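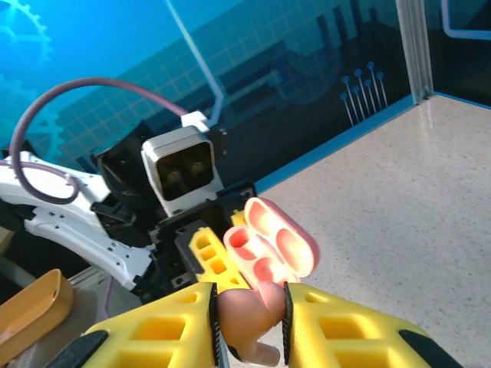
Search this journal Go Advanced

4. The Small Objects Task

4.1 Setting and participants

The work reported in this section was carried out by the student robotics club at Stekesthorpe during its second year of using a two-armed robot. Members were between sixteen and eighteen years of age and had no earlier training in robot control. They worked in pairs — one member guiding the arms by hand controls, the other keeping the written log — and changed places after every block of attempts. Sessions were led by Dela Korletey, with technical support from Etornam Ametepe.

The club had spent its first year on blocks, cups and folded cloths. In November the members voted to try something smaller, and the task chosen was the handling of wireless earbuds and their charging case. The final form of the task required one gripper to support the open case while the other held a single earbud and brought it to the case (Fig. 3). Both arms therefore had to be managed together, and an error in either was enough to end the attempt.

Figure 3. A pink earbud held between the black grip pads of the right gripper, with the open case supported by a finger of the left gripper. View from the right wrist camera.

4.2 Procedure

Each attempt began with both arms in a fixed starting position. An attempt was counted as complete when the earbud was seated in its recess and both grippers had released. It was counted as failed if the earbud was dropped, if the case closed on the gripper, or if the student guiding the arms asked to stop. No time limit was set in the first stage. In the second stage a limit of 110 seconds was introduced at the request of the students, who felt that very slow attempts were teaching them little.

The club recorded 616 attempts across the two stages. Logs were kept on paper and copied into the Casance record sheet at the end of each session. Where the paper log and the recording disagreed, the recording was followed.

4.3 Observations

The students' own notes proved more useful than expected. Early entries dealt almost wholly with the earbud itself, and in particular with the angle at which the stem should be held. Later entries turned to the case. Several pairs wrote that they had lost attempts by attending to the right hand while the left drifted, and that the wrist view gave a poor sense of depth when the earbud hid part of the recess. One pair began speaking each movement aloud before making it. The practice spread through the club without any instruction from staff, and was kept up until the end of the project.

Pairs differed in how they divided the task. Some steadied the case fully before picking up the earbud; others moved both arms from the start. We make no claim as to which is better, as pairs were free to change their method and often did so partway through a session.

The grip pads became a subject of debate in their own right. A group of members, under the guidance of Ms Korletey, compared narrow and wide pads and reported their findings to the club at Issahaku. Their report is given in Appendix 2.

Reader comments (3)

Hiwot Wubshet
Was the same student always first at the controls? We found at Jidness that whoever went second did better, having watched.

Tetteh Baidoo
The order was drawn by lot at each session. It should be stated in 4.2 and we will ask for it to be added.

Paraschiva Nistor
I would be glad to see the pad comparison printed in full. The link to Appendix 2 does not open for me.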